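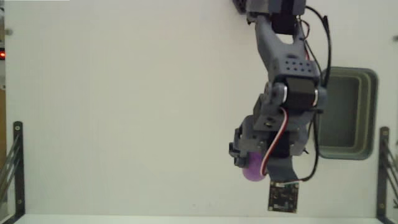
Lotine Community Workshop, Shared Tables Group

I have an opinion about tables, and my friends are tired of hearing it, so now you get it. Leave the big one bare! One bin, whatever you're playing with or sorting at the moment, and then a whole lot of pale, empty surface doing nothing.

I know how that sounds. We have 14 people who want space in here and I'm arguing for space with nothing on it. But put a purple ball on a crowded table and it's one more bit of clutter (and five minutes later it's under somebody's coat). Put it on a clear one and you see it from the door. You know what's out and you know what goes back.

Dayana Huaranga disagrees with me, loudly, usually over lunch. She thinks a tidy table makes people scared to start anything, and she'd like six bins, all with labels.
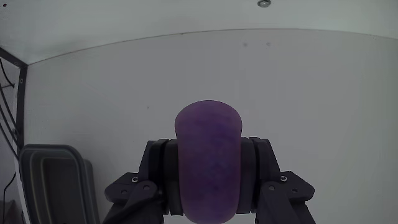
I've tried the labels. I spent a whole March evening on them at home, and by the end I had a bin marked "small things" and another marked "other small things," and I still couldn't find the tape. With one bin there's only one place to look, and when it's full you have to stop and decide what you really want to keep. I like that part, even when it stings a little.

So if you're in after 6 p.m. and you see me moving your stuff off the table, I'm sorry, kind of. It's on the shelf by the sink.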